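Build a Hand-Held Gripper, Part 4: Pads, Cable and Your First Kitchen Table Session

Welcome back! If you've followed along from Part 1 you should have a bare frame, a trigger that moves and two fingers that more or less meet in the middle. Now we get to the fun bit, where it stops being a bracket with ambitions and starts picking things up.

I built mine between my bench at home and the shared workshop in Lurnville, where Bogdan Nowicki let me hog the good drill press for most of May. You don't need a drill press for this part. A screwdriver, a sharp knife, some isopropyl alcohol and a free evening will do it.

What you'll need

Two printed fingers from Part 2
Ribbed silicone strip, 4 mm thick (mine is blue, any colour works)
Flexible contact glue
The finger link screws and a spare or two
Camera and cable from Part 3
A few cable ties

Step 1: Cut and glue the pads

Cut the strip a bit longer than the finger face, glue it down, then trim it flush the next morning. I tried trimming first on my Zenduncombe prototype and ended up with a gap at each tip, right where you want the grip most. Wipe both surfaces with alcohol before gluing. Ribs run across the finger, so a packet can't slide out the end.

Clamp lightly! Too much pressure squashes the ribs flat and they dry that way.

Step 2: Tighten the links, but not too much

Do the screws up until the finger stops wobbling, then back each one off a quarter turn. Squeeze the trigger and let it go. The fingers should spring open on their own. If one lags behind the other, loosen that side a touch more. A drop of thread locker is fine once you're happy, but give it a full day of fiddling before you commit.

Step 3: Sort out the cable

Leave a generous loop where the cable comes off the side. My first loop was so short that every time I turned my wrist it tugged the camera out of line, and I lost 274 clips to a view that crept sideways over the session. Tie the cable to the handle and let the rest hang free in an arc.

Step 4: Check the view

Plug in, start the preview and hold the gripper over a table at working height. You want both pads in view with a clear space between them, and plenty of background too. The wide lens bends everything near the edges and that's fine, the software expects it.

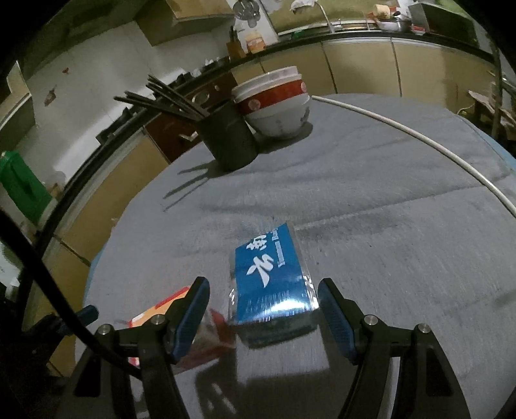 Lining up on a blue packet, pads open on either side.

Look at how much of the kitchen the lens takes in past the tablecloth. All those fixed things, the cabinets and the counter and the tap, give the tracking something to hold on to. A blank wall is miserable to work against. I found that out in the Nustton garage, where the position drifted all over the place until I hung some posters up.

Shiny wrappers are worth testing early. If the plastic glares so badly that you can't make out the packet in the preview, bring the exposure down a notch and try again.

Step 5: Practise the pick

Come in slowly from above, stop, close, lift, stop. Those two stops feel silly but they make the clips so much easier to cut up later. Keep your wrist loose and move from the elbow. Start with boxes, because they have flat sides and forgive a sloppy approach, then go on to soft packets. Bags are harder again - they change shape as you squeeze, so aim for a bunched part where there's something for the ribs to bite.

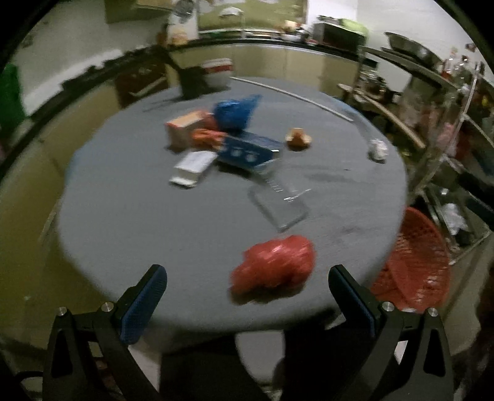
A tied red bag between the fingers, with the boxes further back on the table.

Mix up what you put out. A table of identical blocks gets you a robot that's brilliant at blocks, and I'd much sooner have one that can cope with groceries. Shuffle the items between runs and change which way you approach from.

Step 6: Save and label

Name each folder by the object and the session, in that order. I use a little script called McPhee that sorts the clips and flags any where tracking dropped out. It's in the downloads for this part, along with the updated finger files. My full set so far is 700 clips and I can still find any of them in a few seconds, which makes me happier than it probably should.

Troubleshooting

Pad peeling at the tip: the surface was greasy. Pull it off, clean it and glue it again.
Fingers close unevenly: go back to Step 2, then check for a burr on the slower link.
Picture freezes when you move: nearly always the plug. Add a cable tie 2 cm below it.
Trigger sticks: a little dry graphite, never oil, as oil creeps onto the pads.

In Part 5 we'll bolt the same fingers onto the arm and run these recordings back through it. Post your builds in the comments, I'd love to see what colour pads you went with!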